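Re: [collotley-reuse] Those blue shoe covers again
From: Veronika Kaufmann
To: Collotley reuse list

I'll believe it when the bin is lighter.

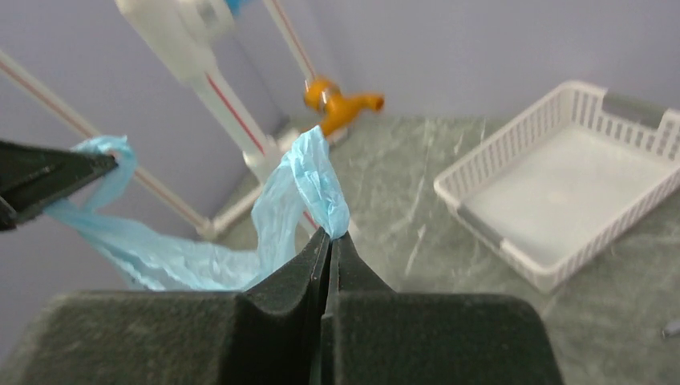 1. What the stuff is like

Thin, light blue, crinkly. Lift it at one spot and it stands up in a little peak, then sags away into a long creased band. Fine. But Benedikt wrote on Saturday:

> Has anybody thought about flat-folding the blue covers from the
> Presik open days? We get through 500 of them in a season and most
> are worn for one walk down the hall. If people stretched each one
> out by the two ends and folded it in thirds, we could fit 36 in a
> shoebox and hand them out again. Clurkley sells a rack for it.
> I'd be glad to do a trial run in September.
>
> Benedikt Schnyder

I have folded a fair number of these at my own kitchen table and I don't see thirds happening. The elastic pulls the opening shut the moment you let go of one end. You can hold both ends and get a decent strip, but then you have no hand left to fold with. What I ended up with was a bundle of small blue wads, and I'm fairly neat.

2. The rack

Clurkley wants us to buy a thing with pegs. We bought a thing with pegs for the Darwish hall, for the aprons, and it's now where the umbrellas go. Before any money is spent I'd like to see one person do a full shoebox without it, and tell us how long it took.

3. Handing them out again

Who is checking the soles? They come off muddy on one side and you can't always tell with the thing bunched up. If the answer is "wipe them first," add that to the time. I'd also like to know how many tear on the second wearing. Benedikt's 36 to a box sounds tidy until a third of them have a toe through.

4. What I'd do

Ask visitors to take their shoes off. Put 2 benches by the door. Keep one packet of covers for people who can't or won't.

If the trial goes ahead anyway, the leftover covers are in cupboard 309, bottom shelf, in the bag with the knot in it. Please tie it up again after.

Veronika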